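Home | Projects | Join | Calendar | Contact

Wanted: students who don't believe the demo

The Domow project is looking for 3 new members for the spring term. We are a student robotics group with one arm, one bench and a long list of things the arm does badly. If you have watched a video of a robot tidying a desk and wondered how many takes it needed, we would like to hear from you.

Our current task is desk supplies in small zip-top bags. A person does this without looking. The arm needs a lot of help, and we are not convinced that more training data alone will fix it. Ditte Thorlacius, who leads the project, thinks it might. You would be joining in the middle of that argument.

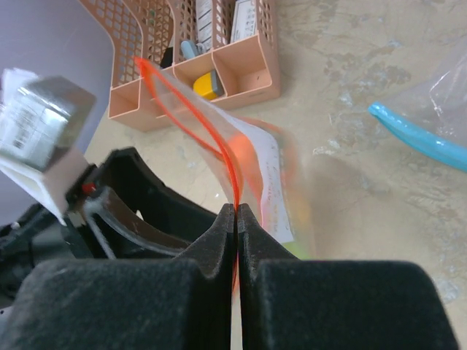
Bag task: orange zipper seal pinched between the fingertips, desk organizer behind.

Clear plastic bends, shines and folds over on itself, and the wrist camera gets confused by all three. We have 440 recorded runs so far. Some are good. Plenty were marked as good by people who wanted to go home, and part of your job will be going back through them with a less generous eye.

What you would do:

- run the arm by hand for one session a week
- check and relabel old runs
- write down failures in plain words, including your own
- help get the setup ready for the Inero student meet in November

You don't need to know how to code, though a little Python helps. Patience matters more. Expect 10 hours a week at most, and be wary of anyone here who tells you it will be less – it won't. There is no pay. There is course credit for second-year students and up, if your adviser signs the form.

We can't promise a paper, a prize or a working robot. Last year's team promised all of them.

To apply, send Þórey Mikkelsen half a page on something you tried to build that didn't work, and what you think went wrong. No résumé, please. Applications close 15th March. We'll invite 12 people to try the arm before we choose.

Recent posts
Lumen gripper pads: are they worth the money?
Notes from the Eskildsen workshop
Why we stopped reporting our best run
Bench rules, updated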